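Filed under: List Archive > Housekeeping and Facilities > Automation at Work

Skinner wrote:
> Has anyone's staff worked with the floor machines yet? Ours are
> nervous. We clean 40 rentals, lots of them pet-friendly, and my
> people want to know if they'll still have their hours in March.

Skinner, I'm so glad you asked, because we've been at this since January 2019 and I could talk about it all day! Falletti runs 165 units, and our crew of 13 was every bit as nervous as yours. Nobody lost hours. What changed is the order of the work -- the walk-through comes first now, and the cleaner decides what the machine gets.

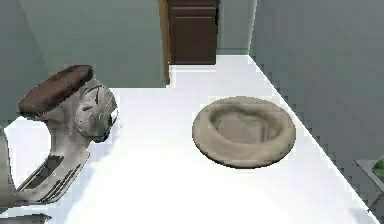

Training is where I'd put your money. We do it on simulated rooms in Hilska, and the crew sits down together and argues over each one (loudly, and it's great). The question is always what you'd do before sending the machine in. Take the bathroom with the round pet bed out on the white floor, well clear of the toilet: half my people would pick the bed up first, and the other half would let the machine go around it and do that patch by hand. Both groups had good reasons, and Fasus, our most senior cleaner, ended up writing the rule we use. Beds and mats come up, every time.

Her job has changed the most. She used to mop all shift and now she plans the routes and checks the finished rooms, with a raise to go with it. Her knees are happier too -- her words!

Glad to send you our walk-through sheet if it would help. It's one page.

Ailsa Jardine
Falletti, ext. 518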